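The glass cup problem: Corey Mudgway on grasp planning at Zadia 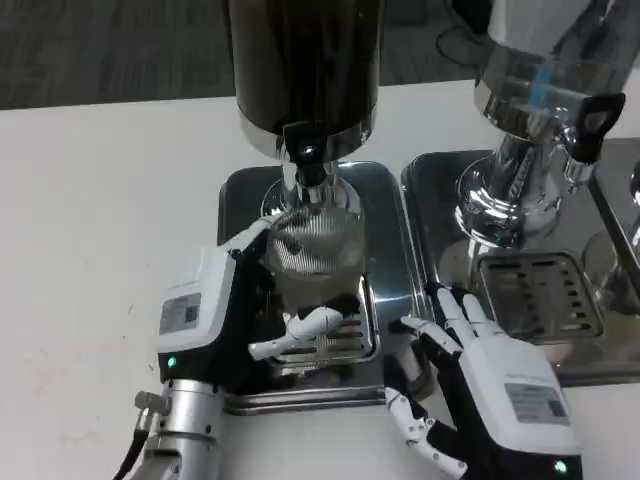

Vol. 2, p. 100

Corey Mudgway has a call in ten minutes so we start with the cup. Why a clear one?

"Because depth cameras hate it. Glass plus chrome, you get holes in the cloud everywhere. Metal mesh inside too, that's another mess."

He writes the perception side of Zadia, a two-handed control stack. The coffee grinder bench is his main test. Steel bases, shiny bodies, one cup under a spout. Old planner was called Ulley. Gone since December.

What was wrong with it?

"It trusted the reflections. It would see a second cup in the base plate and plan for that one." He laughs. "Very confident about it, too."

The new one samples 2000 candidate grasps and throws most out on finger clearance. The grate and the spout are both in the collision model now, padded by 2 mm. Padding was 5 before and the hand woudn't go in at all.

And the second hand?

"Waits, mostly. Separate planner, shared clock. Getting them to agree on who owns the space in the middle, thats ticket 3069. Still open."

He wants tactile feedback in the loop next, so the fingers can correct when vision is off. Replay tool first though. Right now debugging means scrolling logs.

"I'm tired of logs." Phone's ringing. He takes it.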